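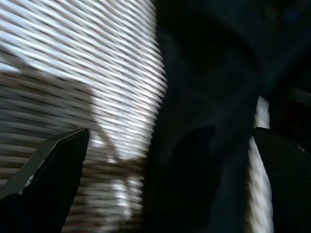
How to Hand a Sorting Station Over to a Robot Arm Without Losing Your Crew

Posted 4/6/20 by Deepika Pillai

This guide covers the first weeks after an arm goes in at a soft goods sorting station. It comes from the returns floor at Karkwood, where I run the day shift. Soft items are harder to automate than boxes, so expect people to stay close to the work.

Before you start

Write down what the station does now, by hand. Have the people who work there do the writing. Ravindran Rao and Bhavana Namboodiri did ours, and their notes included steps I had never seen on a work order, such as shaking out a bag before checking the zipper.

Decide who can stop the arm. Our answer is anyone on the floor. Put that in writing and post it at the station.

Step 1. Split the job

Mark each step as arm, person or both. Picking up and placing went to the arm. Checking for stains, tears and missing straps stayed with people.

Step 2. Set up the pick area

Spread items out so folds don't overlap. Dark fabric on dark fabric gives us the most missed picks. Check the light at the hour you will be running, and move the station if strong sun comes in from one side. Wipe the finger pads at the start of each shift. Lint fills the texture and the grip gets worse.

Step 3. Run side by side

Keep the hand line open for the first 600 items. Log every dropped item, double pick and stop. Vimala Achari kept our log on paper and typed it up at the end of the shift.

Step 4. Change the job titles and the pay

Clearing a bad pick and judging why it happened is a different job from sorting. We made it a station lead role with a higher rate, and trained 4 people for it before the next step.

Step 5. Review at 3,000 items

Go through the log with the whole crew. Ours asked for shorter turns at the station, as watching the arm tired them out more than sorting did. We now rotate every hour.

Related: Writing a stop procedure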